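Home | Kitchen | Workshop | Study Corner | Paperwork | Contact

Getting Through a Mountain of Application Paperwork at the Kitchen Table

17 Jul 2023
By Archie MacBrayne

My niece is applying to law schools this fall, and last month the two of us turned my kitchen into an application office. I loved every minute of it! If you have a student in the house with transcripts, essays and recommendation forms piling up, a few household tricks will make the whole business so much calmer.

Clear a work surface first

Pick one table and claim it for the week. Wipe it down with a barely damp cloth, dry it with a towel, and give it ten minutes before any paper touches it (a transcript with a wavy corner is a sad thing). Eat somewhere else. We ate on the back steps in Stisbridge all through June and it was lovely. 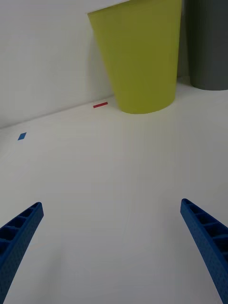

Blue gripper fingers, open wide.

Sort by school, then by date

We started by piling all the essays together and all the forms together, and it was a mess by lunchtime. One folder per school works far better. Write the deadline on the outside in thick marker, big enough to read from the stove, and stand the folders up in a dish rack with the earliest one in front. A dish rack! I can't tell you how well this works. Ours held 12 folders with room for a stapler at the end.

Tape a checklist inside each cover: transcript, personal statement, résumé, letters, fee. Check things off only when they've been sent. "Nearly done" doesn't get a check.

Keep drinks capped

Anything you sip while you work should have a screw top, and the top goes back on between sips. Open mugs live on the counter. I lost a whole printed statement to tea years ago and I still think about it.

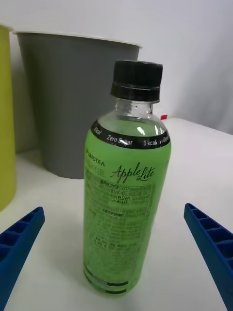
Read the essay out loud

Stand at the sink and read it to whoever is drying. You'll hear the long sentences right away, because you'll run out of breath. My niece cut 34 words from her opening paragraph this way, and it's so much better now. Print the draft in a larger font for this, with wide margins for pencil notes.

Give scraps a home

Old drafts are the real enemy. Keep a tall bin within arm's reach and drop each draft in the moment a newer one is printed. Anything with a Social Security number or an account number goes through the shredder instead. Empty both on Friday.
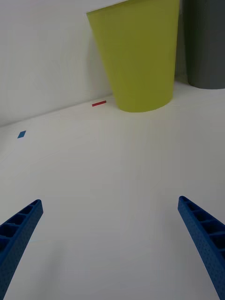
Recommendation letters

Ask early, and hand each professor a single page with the deadlines, where to send the letter, and two or three things the student did in class. Then send thank-you notes! We wrote ours the same evening, stamped them, and clipped them to the fridge until the letters came in.

Comments (3)

Chou: The dish rack idea is brilliant. I've got mine set up for my son's scholarship forms already.

Skullum: Does the marker bleed through the folders? Mine did, so I switched to sticky labels.

Archie MacBrayne: Labels are great, Skullum! Just press the corners down hard or they catch on the rack.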